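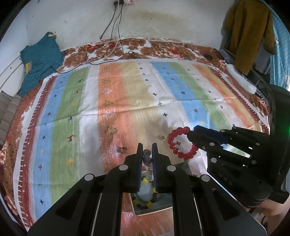 第6章 小さな玉を読む ビーズから考えるモノの歴史

6.1 糸が切れたとき

学生のころ、駅の階段でネックレスの糸を切ったことがあります。朝のいちばん混む時間でした。玉はばらばらと段を跳ねていって、私は人の足のあいだにしゃがみこみ、半分くらいは拾えたと思います。残りはいまも駅のどこかの溝に入っているんじゃないでしょうか。蚤の市で2,000円で買ったもので、惜しかったのは値段よりも並び順のほうでした。拾った玉を家の机に広げてみても、どれがどの隣にあったのか、もうさっぱり思い出せないんです。毎日首にかけていたのに!

この章でお話ししたいことは、だいたいあの朝の机の上にあります。ビーズという品物は、玉ひとつひとつは驚くほど丈夫なのに、それをつないでいる糸はとても弱い。麻も絹も獣の腱も、土の中ではたいてい先に消えます。ですから考古学者が出会うビーズの多くは、糸が切れたあとの姿をしています。玉は残り、順序は消える。この偏りを頭に置いておかないと、博物館で見るあの美しい首飾りを、昔の人がつけていたそのままの形だとつい思ってしまいます(私も長いあいだそう思っていました)。

前の章では土器を扱いました。土器は重くて割れやすく、作られた場所からあまり動かないものも多いので、「ここに誰が暮らしていたか」を考えるのに向いている、という話でしたね。ビーズはその反対側にいるような資料です。軽くて、割れにくくて、ポケットにも袋にも髪の中にも入る。とにかくよく動きます。海も砂漠も越えますし、親から孫へと時間も越えます。よく動くものを手がかりにするのは面白い反面、それなりに厄介です。その厄介さに慣れていただくのが、この章の目標だと思ってください。

6.2 そもそもビーズとは何か

定義から入ると眠くなるのはわかっているのですが、少しだけおつきあいください。この本では、ビーズを「糸や紐を通すための孔をもち、他のものとつないだり縫いつけたりして使う小さな品」としておきます。丸いかどうかは問いません。管の形でも、円盤でも、ひしゃげた豆のような形でもかまいません。材料も問わないことにします。貝、骨、歯、種、石、琥珀、粘土、金属、ガラス、いまならプラスチックも入ります。

では孔のあいた貝殻はすべてビーズかというと、そこが悩ましい。海岸を歩くと、きれいな丸い孔のあいた二枚貝が落ちていることがあります。あれはツメタガイの仲間のような肉食の巻貝が、中身を食べるためにあけた孔です。人間の手はまったく入っていません。けれども、それを拾った人が「ちょうどいい」と紐を通したら、その瞬間からビーズになります。孔をあけたのは貝で、ビーズにしたのは人、というわけです。

そこで研究者は孔の縁を見ます。紐が長く通っていれば、縁の決まった側がすり減って丸くなり、つやが出ます。玉どうしがこすれ合えば、側面に小さな平らな面ができることもあります。南アフリカのブロンボス洞窟で見つかった小さな巻貝は、七万年以上前の装身具としてよく知られていますが、あれが装身具と考えられた根拠のひとつも、孔の位置のそろい方やすり減り方でした。顕微鏡の下では、使われた跡がちゃんと言葉になるんですね。

動詞で考えるのも役に立ちます。選ぶ、あける、磨く、通す、結ぶ、つける、外す、つなぎ直す、譲る、なくす、埋める。一粒のビーズにはこのくらいの出来事が重なり得ます。手もとに玉がひとつあったら、どの動詞の跡が残っているかを順番に探してみてください。授業でやると、たいてい「なくす」のところで話が脱線して、みんな自分がなくしたものの話を始めてしまうのですが、私はあの時間がわりと好きです。

6.3 ガラスの玉はどう作るか

ここから先は、主にガラスのビーズについてお話しします。石や貝も捨てがたいのですが、ガラスは作り方の違いが形にはっきり出るので、入門にはもってこいなんです。代表的な作り方を見ておきましょう。

まず「巻きつけ」です。熱して水飴のようになったガラスを、金属の棒にくるくると巻きつけて玉にします。冷めてから棒を抜けば、そこが孔になります。棒にはあらかじめ粘土のようなものを塗っておきます。これを忘れるとガラスが棒にくっついてしまい、玉と棒は一生のお友だちです。巻きつけで作ったガラスには、内部の気泡や筋が孔を取り巻くように走る、というはっきりした特徴があります。日本でとんぼ玉と呼ばれる模様入りの玉にも、この方法で作られたものがたくさんあります。

次が「引き伸ばし」です。中に空洞のある熱いガラスの塊を用意して、長く長く引っ張ります。すると空洞も一緒に細く伸びて、ストローのような管になります。冷めたら短く切り、もう一度熱して角を丸めます。一本の管からたくさんの玉がとれるので、小さなビーズを大量に作るにはこちらが断然有利です。気泡や筋は孔と平行に走ります。巻きつけとは向きが違うので、虫眼鏡で見分けがつくことも多いんですよ。

ほかに「鋳型」もあります。型にガラスの粉や粒を詰め、熱で溶かして固める方法です。西アフリカでは、ガラス瓶などを砕いた粉を型に入れて焼く粉ガラスのビーズが、いまも作られています。瓶が玉になる、と聞くと妙な感じがするかもしれませんが、ガラスは溶かせばまた使えますから、昔から砕いて運ばれ、溶かし直されてきました。この再利用の話は、あとで産地を考えるときにまた顔を出して、私たちを困らせます。

私はいちど、とんぼ玉の体験教室に行ったことがあります。ええ、研究のためです(半分は遊びでした)。教わったとおりにバーナーの炎でガラス棒を熱し、鉄の芯に巻いていくのですが、重力というものがこんなに憎らしかったことはありません。芯を回す手を一瞬止めるだけで、ガラスは下へ垂れます。出来あがったのは、玉というより、機嫌の悪い里芋でした。先生は「味がありますね」と言ってくださいました。以来、展示ケースの中の丸い玉を見るたびに、この人はずっと手を回し続けていたんだな、と考えるようになりました。道具が残っていなくても、手の動きは形に残ります。

もうひとつ、色の話も少し。ガラスの色は多くの場合、ごくわずかに入った金属によって決まります。コバルトなら濃い青、銅なら条件しだいで青緑にも赤にもなります。同じ銅でも窯の中の酸素が多いか少ないかで色が変わるわけですから、赤いガラスを安定して作るのは相当な腕前です。黒く見える玉のなかには、光に透かすと深い緑や紫に見えるものがあります。濃すぎて黒に見えているんですね。色の名前を記録するときに、どんな光の下で見たかも書いておいてください、と私が口うるさく言うのはこのためです。

6.4 ある木箱の話

理屈が続いたので、具体的な資料の話をしましょう。私が駆け出しのころにかかわった、ゼルードという港町の郷土資料室の木箱です。この箱にはビーズがぎっしり入っていて、蓋の裏に「浜、およびその近く」とだけ書いてありました。「およびその近く」ですよ。近くって、どこまででしょう。

整理を率いていたのはシャグフタ・タノリさんで、この人が最初に決めたのは、きれいな玉から手をつけてはいけない、ということでした。きれいなものから拾うと、記録の前半が派手な玉ばかりになり、後半は疲れた目で地味な玉を見ることになります。だから箱を区画に分けて、端から順に取り出しました。記録したビーズは全部で736点。そのうち単色で模様のない小さな玉が429点ありました。

この429点が、まあ、地味なんです。青っぽいもの、白っぽいもの、土と区別がつかないような茶色のもの。箱を見に来た人はみな、模様入りの大きな玉のほうへ吸い寄せられていきます。資料室の古い案内冊子も、載っているのは模様入りばかりでした。ところが分析に出してみて話が動いたのは、地味なほうでした。見た目のよく似た青い玉が、ガラスの成分からみると少なくとも二つのグループに分かれたのです。

成分を担当したファハド・ドゥッラーニーさんの説明は、私のような文系育ちにもわかりやすいものでした。ガラスの主な材料は砂、つまりシリカです。ただシリカだけでは溶かすのに大変な高温が必要なので、溶けやすくするための融剤を加えます。この融剤に何を使うかが、地域と時代によって違う。地中海の周辺では天然のソーダが長く使われましたし、内陸には植物の灰を使う伝統がありました。中国では古くに鉛とバリウムを含むガラスが作られています。南アジアや東南アジアには、カリウムの多いガラスや、アルミニウムの多いガラスもあります。料理でいえば出汁が違うようなもので、澄ました顔で同じ青いお椀に入っていても、飲めばわかる、というのが彼の言い方でした。

では、成分から産地がぴたりと決まるかというと、そう甘くはありません。成分が教えてくれるのは、まず「ガラスという素材がどの伝統で作られたか」です。素材の塊が船で運ばれ、遠くの工房でビーズにされることはよくありました。さらに、さきほどの再利用があります。割れた器と別の産地の屑ガラスを一緒に溶かしてしまえば、出汁はまざります。素材の産地、玉の産地、使われた場所、捨てられた場所。この四つはそれぞれ別のところにあってもおかしくない、と覚えておいてください。レポートでここを一緒くたにすると、私の赤ペンが走ります。

木箱に話を戻すと、もうひとつ悩まされたのが時代です。浜で拾われた玉には地層がありません。古代の玉と、五十年前の観光客が落とした玉が、同じ砂の中で仲よく転がっています。箱の隅から出てきた鮮やかな黄色の一粒をめぐって、私たちは午後いっぱい議論しました。近世の交易品だという意見と、手芸店の品だという意見が真っ向からぶつかったのです。孔の縁に細い継ぎ目が見つかって、成形で作られたプラスチックだろうということに落ち着きました。タノリさんはそれも台帳から外さず、ほかの玉と同じように番号をつけました。浜にあったことには変わりがないから、という考え方です。私はそのとき少し不満だったのですが、いまは正しかったと思っています。

6.5 動くものを追いかける

ビーズの交易史には、大きな流れがいくつもあります。ここではごく駆け足で、地図を広げるくらいの気持ちで眺めておきましょう。詳しくは章の後半で順に扱います。

インド洋から東南アジアにかけては、紀元前の終わりごろから、引き伸ばしで作られた小さな単色の玉が広く出回りました。研究者のあいだでインド・パシフィックビーズと呼ばれるもので、赤、黄、青、緑など、ごく小さな玉が東アフリカの海岸から東アジアにまで出てきます。日本列島でも弥生時代から古墳時代の墓などでガラスの小玉がたくさん見つかっており、海を渡ってきたと考えられるものが含まれています。東大寺の正倉院にも膨大な数のガラス玉が伝わっていますね。

時代が下ると、ヴェネツィアが大きな存在になります。ムラーノ島に集められたガラス職人たちの技は有名ですが、十五世紀以降になると、その町で作られたビーズがアフリカへ、アメリカへと大量に運ばれていきました。やがてオランダやボヘミアでも盛んに作られます。色の違うガラスを層にして重ね、端を削ると星のような模様があらわれるシェブロン玉は、この時代の花形です。いっぽう北の海に目を向けると、アイヌの女性たちが儀礼などの場で身につけたタマサイという首飾りがあります。玉には大陸側から北回りで伝わったものもあれば、本州から運ばれたものもあるとされ、一本の首飾りの中にいくつもの道が通っていることになります。

さて、この手の話をすると必ず出てくるのが、「ガラス玉で土地をだまし取った」という語りです。いちばん有名なのはマンハッタン島でしょう。安物のビーズと引き換えに島が買われた、というあれです。私も子どものころ、何かの本で読んで憤慨しました。ところが、一六二六年に書かれた当時の手紙に出てくるのは、六十ギルダーに相当するもので島を買ったという短い記述で、ビーズのことは書かれていません。ビーズの話は、ずっとあとになってから付け足されたようです。

細かいことを言っているようですが、私はこれをかなり大事な問題だと思っています。この語りには、「ガラス玉に価値があると思うなんて、受け取った側は物を知らなかったのだ」という前提がこっそり入っているからです。実際の交易の記録を読むと、受け取る側の注文の厳しさに驚かされます。色が違う、大きさが違う、去年は売れた青が今年はもう古い。流行に外れた玉を船いっぱいに積んで行った商人は、売れ残りを抱えて頭を抱えました。目利きは買い手のほうだったんです。価値というものは、いつでも誰かと誰かのあいだで決まります。

同時に、きれいな話ばかりにしてしまうのも困ります。大西洋をまたぐ奴隷貿易で、ガラス玉は布や金属製品などと並んで、人を買うための品にもなりました。展示ケースで光っている玉のなかには、そういう道を通ってきたものがあります。美しいと感じることを後ろめたく思う必要はないのですが、美しいと思ったあとに、その先を調べる手間は省かないでください。

6.6 つなぎ直すということ

章のはじめに、玉は残って順序は消える、と書きました。それなら、博物館にある首飾りは誰がつないだのでしょうか。

答えはいろいろです。墓の中で玉が並んだまま見つかり、一粒ずつ位置を記録しながら取り上げたものもあります。糸が朽ちていても、土が順序を抱えていてくれた場合ですね。反対に、発掘の古い時代には、出てきた玉を袋にまとめて入れ、あとから見栄えのするように糸を通してしまったものも多くありました。大きい玉を真ん中に、小さい玉を両端に。左右は対称に。そのほうが首飾りらしく見えるからです。けれども、首飾りらしさという感覚は、つないだ人の時代のものです。

スヴィトラーナ・チョルノヴォルさんという修復の専門家に、以前この話をうかがったことがあります。彼女は古い首飾りを預かると、玉より先に糸を見るそうです。糸の素材、撚りの向き、結び目の形。ナイロンの糸が通っていれば、少なくともその並びは二十世紀より前にはさかのぼりません。では、そのナイロンは抜いてしまっていいのか。彼女は、すぐには抜かないと言っていました。誰かが博物館でつないだ順序も、その品がたどった履歴の一部だからです。抜くならば、抜く前の姿を丁寧に記録する。なるほどと思って、私は家に帰ってから、あの駅の階段で生き残った玉を引き出しから出してみました。いまだに袋に入れたままです。つなぎ直すつもりが、記録のことを考え始めたら手が出なくなってしまいました。職業病ですね。

持ち主がつなぎ直す場合もあります。祖母の首飾りを姉妹で分ける。切れたところに手持ちの別の玉を足す。流行に合わせて短くする。こういう首飾りには、古い玉と新しい玉がまざります。かつての研究では、これを「純粋でない」資料として脇に置くことがありました。もったいない話です。まざり方こそが、その家で何が大切にされ、いつ手が加えられたかを語ってくれるのですから。年代の違う玉が一本に通っているとき、いちばん新しい玉の年代は、その組み合わせができた時期の上限を教えてくれます。それより前には組めなかった、ということですね。前章の地層の話を覚えている方は、同じ理屈だと気づかれたでしょう。

6.7 観察の練習をする前に

次の節からは、実際に手を動かしてもらいます。顕微鏡がなくても、虫眼鏡と、白い紙と、定規があれば始められます。家にあるビーズでかまいません。手芸用の残りでも、おみやげのストラップでも、数珠でもいいですが、人から預かったものの糸は切らないでくださいね(過去に一度、ありました)。

玉を広げるときは、必ず縁のある器か盆の上で行います。転がった玉を追いかけて別の玉を踏む、という事故は本当によく起きます。透明な器は便利です。下に色の違う紙を差し込めば背景を変えられますし、横からも覗けます。白い紙の上では見えなかった気泡が、黒い紙に替えたとたんに浮かび上がることもあります。

記録する項目は、材質、形、長さと直径、孔の径、色、透明さ、作り方の手がかり、すり減り、それに備考です。長さは孔の方向に測ります。直径は孔に直交する方向です。ここを取り違えると、細長い管玉が平たい円盤になって台帳に載ってしまいます。透明さは、透明、半透明、不透明の区別でまずは十分です。迷ったら「迷った」と書いてください。クルスーム・マグシさんが作った台帳には備考欄に「二回見て二回とも違うことを思った」と書いてある玉があって、私はこの一文にずいぶん助けられました。あとから見る人にとっては、自信たっぷりの間違いよりも、ずっと使いやすい記録です。

絵も描いてみましょう。写真があるのになぜ、とよく訊かれます。写真は撮ったあとでも見ないで済ませられますが、絵は見ないと描けません。孔が中心から少しずれていることに気づくのは、たいてい線を引き始めてからです。上手でなくてかまいません。私の玉はいつも里芋になります。

写真を撮る人は、物差しを一緒に写し、光の向きを一定にしておいてください。ガラスは周りのものを何でも映し込みます。以前、ある玉の表面に見事な格子模様を見つけて喜んでいたら、研究室の窓枠でした。気づいたのは、水曜日のゼミで発表している最中です。

6.8 この章の残りについて

章の後半は、作り方の見分け、成分分析の読み方、交易路ごとの事例、そして現代のビーズ、という順で進みます。成分分析の節には表がたくさん出てきますが、数字を覚える必要はありません。どの元素を手がかりにしているのか、それだけを追いながら読んでみてください。

現代のビーズの節は、キーヴァ・ギャラガーさんと一緒に書きました。彼女は町の小さな手芸教室に長く通って、参加者がどの玉を選び、どの玉を戻し、なぜその色の隣にその色を置くのかを聞き取っています。古い玉についてはもう誰にも訊けないことが、いまの玉なら訊けるわけです。返ってきた答えで多いのは「なんとなく」だそうですが、その「なんとなく」の中身をほぐしていく過程がとても面白いので、できれば飛ばさずに読んでください。

読み始める前に、ひとつだけお願いがあります。身近にあるビーズの品をひとつ選んで、それがいつ、どこから自分のところへ来たのかを、わかる範囲で紙に書いておいてください。数行でけっこうです。材料や作り方については、いまの時点での当てずっぽうも書き添えましょう。6.12の最後でその紙をもう一度使いますから、なくさないように、教科書のこのページに挟んでおいてください。

6.9 巻くか、引くか 気泡の向きを読む

それでは最初の実習です。虫眼鏡を目の近くに構え、玉のほうを動かしてピントを合わせます。虫眼鏡を遠くに持つと視野が狭くなって疲れますから、思い切って顔に近づけてください。窓に向かって玉をかざし、まず孔の方向を確かめます。それから、中の小さな泡が丸いか、細長いか、細長ければどちらを向いているかを見ていきましょう。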